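Parkitz Community Kitchen Library
Filed under: Updates / Tableware

1/5
The Parkitz Community Kitchen Library advises members that silicone stemware has been added to the lending collection. Sets may be reserved at the front desk or by telephone from 31/03/2025.

2/5
The glasses are suited to patios, pool areas and children's parties, where many venues do not permit glass. Members may borrow up to 11 pieces on one card. The standard loan period is 9 days.

3/5
Wire holders are lent separately from the glasses. Each holder is to be kept upright on its base in transit and returned in the padded carton supplied. A refundable deposit of $5 applies.
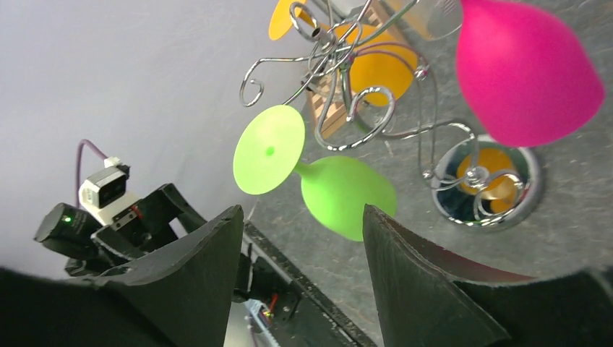
Lime green and orange silicone wine glasses with a scrolled chrome holder.

4/5
Glasses should be washed in warm, soapy water and dried before return. Please do not use scouring pads on the chrome, as the finish marks easily. A soft cloth is enough for fingerprints and water spots. Coloured silicone may hold the smell of red wine or strong cordial; a soak overnight in water and baking soda is recommended.

5/5
Glasses are to be hung in the holder by the foot only when the holder is standing on a level surface. Damage to the wire or the base must be reported at the time of return. The library thanks Niskanen Housewares for its support of the tableware collection, which now stands at 300 pieces. Members planning events in December are asked to book early.

Recent posts
Revised hours for the returns counter
Table linen: new folding and bagging procedure
Cake tins and cooling racks now on loan
Renewing your household card

Contact the library | © Parkitz Community Kitchen Library | Back to top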